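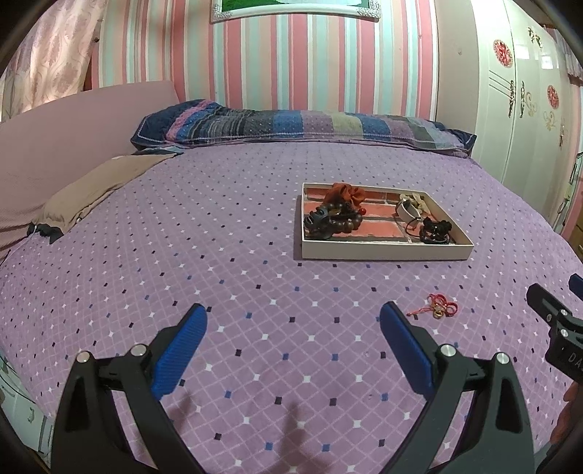
Category: Perception / Grasp planning

Hello all,

On 7 of 106 episodes the Laur segmenter merges thin cords with the patterned bedspread. I attach one more view, with the brick-print tray.

On Grarar users wrote:
> Did you try the mask filter in Holero before planning?

Yes, with threshold 19. It removes the cords also.

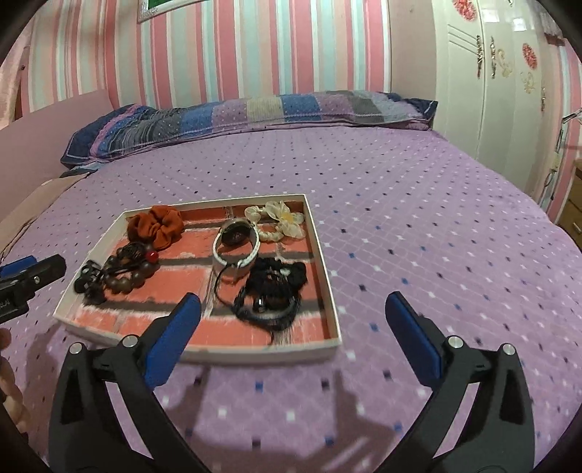

Irnorlow: Please lower the threshold and run the planner on raw depth. The filter was tuned for plain backgrounds.

Replies: 7 | Back to top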